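Bustow Household Service
Care of the Home: Table and Counter Mats

A mat protects a work surface from scratches, spills and glue, but it also holds dust and crumbs that would otherwise be swept away with the rest. The following guidance applies to mats used for crafts, sewing, potting and small repairs. It replaces the sheet issued last February.

Daily care

Clear the mat at the end of each task. Dry debris should be removed before any water is applied, as damp sawdust and flour form a paste that is hard to lift from a textured finish. A small brush and dustpan kept for table use only are suitable for this purpose. Brush from the far edge toward the body, in short strokes, and empty the pan between passes. Brushes that have been used on floors should not be used on tables.

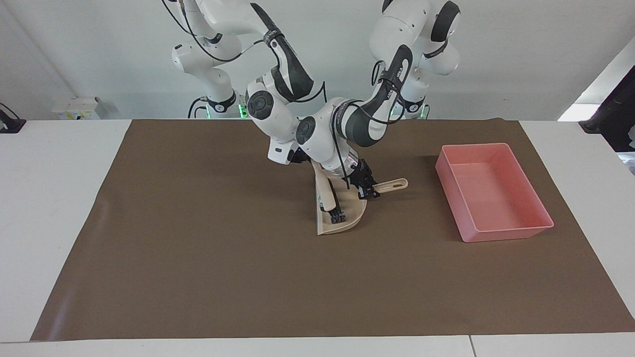 Washing

Wipe the surface with a cloth wrung out in lukewarm water and a little dish soap. Work in straight lines, then wipe again with clear water. Lift the mat once a week and dry the tabletop beneath it – moisture held under a mat can leave a pale ring on varnish within a few days.

Do not use solvents, scouring powder or bleach. For dried glue, lay a damp cloth over the spot for 27 minutes and loosen the residue with a plastic scraper. Candle wax should be hardened with an ice pack and lifted in one piece where possible.

Creases and curled edges

Mats that have been folded or stood on end will often bow. Lay the mat flat in a warm room and weight the raised portion with books for three days. An iron should not be used. Mats from the Raudsepp range may be turned over and used on either side, and turning them each month helps them stay flat.

Storage

Roll the mat with the working side outward and tie it loosely with cotton tape. Where the mat remains on the table, small tools are best returned to a drawer or an open bin, so that the surface can be wiped without delay. A shallow plastic bin may itself be washed with the same soap and cloth.
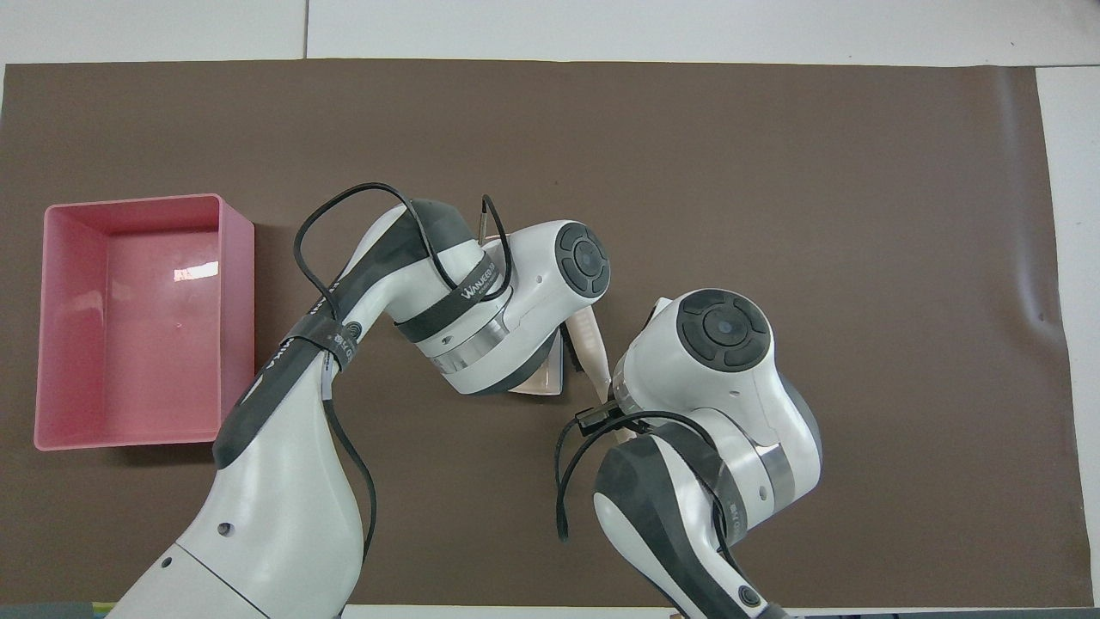 Fukska writes that rolling did not suit the heavier Drukley mat, which kept its curl for a week afterward, and that hanging it from two trouser clips inside a closet door has worked better. The clips were padded with felt to prevent marks.

Hanging is acceptable for mats of up to 800 grams. Heavier mats may stretch at the clips and should be kept flat under a bed or behind a wardrobe.

Last revised Sunday, December 17, 2023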